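Module 4 : Règles applicables aux tâches de nettoyage de surface par manipulateur mobile

Support de cours, parcours Robotique de service, atelier Sastmont

4.1 Objet

Le module traite des règles à respecter lorsqu'une tâche d'essuyage est transférée d'un opérateur humain à un manipulateur mobile en milieu occupé (bureau, chambre, salle de réunion). Il suppose acquis le module 3 (commande en effort). Les textes de référence sont l'ISO 12100 pour l'appréciation du risque et l'ISO 13482 pour les robots d'assistance à la personne. La fiche interne Corkumo les complète sans s'y substituer.

4.2 Décomposition de la tâche

Avant toute programmation, la tâche est relevée chez l'opérateur. On note séparément la main qui travaille, la main d'appui, l'outil, la surface et les obstacles fixes. Un relevé qui ne mentionne que la trajectoire de l'outil est refusé.
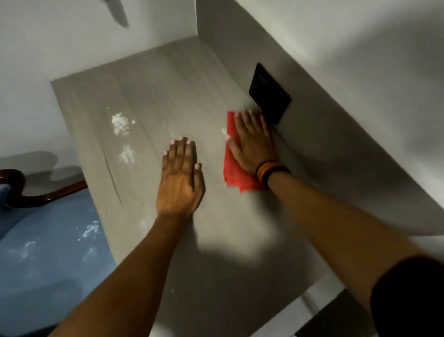

Rédaction : équipe pédagogique Unel, 16 décembre 2022

La main droite pousse le chiffon rouge près du mur, sous une plaque noire ; la main gauche reste à plat sur le plan de travail. Trois points du relevé ont une conséquence directe sur les règles.

a) Plaque murale. Toute plaque dont la fonction n'est pas établie est traitée comme un appareillage électrique sous tension. Une zone d'exclusion de 40 mm est définie sur son pourtour, outil compris. Le débord du chiffon compte dans l'outil : un textile replié n'a pas de contour fixe, on retient l'enveloppe maximale mesurée.

b) Résidus. Des traces blanches subsistent sur le plan et des débris blancs sur l'assise du fauteuil. La nature d'un résidu ne se déduit pas de son aspect. Tant qu'elle n'est pas renseignée, l'essuyage humide est interdit et le textile est changé à chaque poste. L'assise relève d'une tâche distincte, avec un autre outil.

c) Bord et mobilier. Le fauteuil est un obstacle mobile. Sa position est vérifiée au début de chaque cycle et n'est jamais reprise d'une carte antérieure.

4.3 Limites de commande (banc Caron)

Effort normal maximal : 18 N.
Vitesse maximale de l'outil au contact : 200 mm/s.
Perte de contact non commandée : arrêt, puis reprise manuelle.
Présence d'une main humaine sur la même surface : arrêt de catégorie 2 au sens de l'IEC 60204-1, sans reprise automatique.

Ces valeurs sont propres au banc. Elles ne dispensent pas de l'appréciation du risque sur le site d'exploitation.

4.4 Travail demandé

Établir le relevé d'une tâche d'essuyage en angle de mur, puis le tableau des phénomènes dangereux associé. Indiquer pour chaque ligne la mesure de réduction et le risque résiduel. Le modèle de tableau figure page 73 du recueil.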